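Putting the sweaters away

In Trinville the warm weather comes late, and every year I wait too long with the winter clothes. I still had all the knitwear in the hall closet in May, together with the rain jackets, and each time I took out a jacket a sleeve of something woolen came along with it. So last week I decided to do it properly, one evening after dinner, with the radio on.

My wife's uncle, Sverre Dahlgren, sold sweaters for most of his life, and he has opinions. The first one is that a sweater must never hang. I did not believe him until I ruined the shoulders of a gray cardigan I liked very much. It got two small points, like horns, where the hanger had been, and they did not go away with steam or with washing. Since then I fold everything that is knitted, also the thin ones.

The second opinion is that you should fold on cloth and not on bare wood. I put a dark cloth over the table before I begin. It is the one we otherwise use when the children paint. On a dark cloth I can see the light fluff that comes off, and I get an idea of which sweater needs the comb before it goes into the box. Also the knit does not slide so much when I pull the sleeves in.

How I fold is simple, and I write it down mostly for Randi Fjeld, who asked me in a comment under the post about the bathroom shelf. I lay the sweater with the front down and stroke it flat with both hands, from the neck to the hem. I fold one side in to the middle and turn the sleeve so that it runs down along the back. Then the other side, the same way. After this it is a long strip, and I fold up the lower part, and then once more. For a thin sweater I make three folds in the length. For a thick one I stop at two, or it becomes a ball that wants to open again.

The thick and fluffy ones are the most difficult for me. They have no sharp edges, so the rectangle is never a real rectangle, and I used to do the same sweater again and again until I was angry with it. Now I accept a soft shape. What matters in the box is that they are of similar width, so that the pile does not lean.

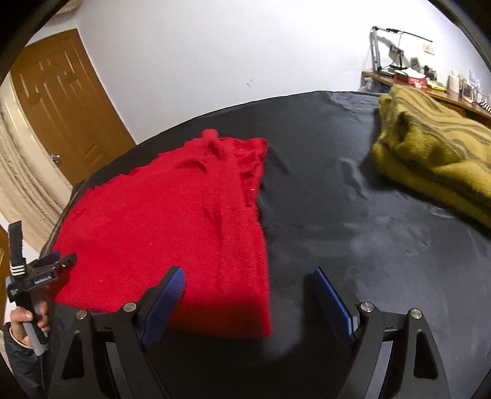
The red one and the olive one, both folded.

The red sweater is a good case of what I mean. It keeps a thick fold at one corner whatever I do, and I have stopped fighting. The olive one with the darker bands is much more obedient. I bought it at Söderlund the winter we moved here, for 400 kroner in the sale, and I have never regretted it. I try to let the bands lie in the same direction as the fold, but this I manage maybe every second time.

For storage I have four boxes with lids, 56 centimeters long, and they fit under the bed with a little air above. The heavy sweaters go at the bottom and the light ones on top. I put a piece of cedar in each box and a paper note on the lid with what is inside, for in October I remember nothing. Earlier I used plastic bags where you suck out the air, but the wool came out so flat and tired that I gave the bags to my neighbor Holger, for his sleeping bags.

Before the lid goes on, everything must be clean, even the sweater you wore only one time. Moths like a little sweat and a little food, I have read, and I had holes in two good pullovers the year I was lazy with this. I wash by hand in cool water with wool soap, press the water out in a towel and dry flat for two days. If you are not sure that it is dry, wait one more day.

I kept three sweaters out, for the evenings on the balcony can be cold until July. They live on the upper shelf in the closet now, and the rain jackets finally have the rail for themselves. Next I will look at the scarves and mittens, which are in a basket in such a condition that I do not want to write about it yet. If somebody has a good way to keep mittens in pairs, please tell me in the comments. I have tried clothespins, but the wool got marks.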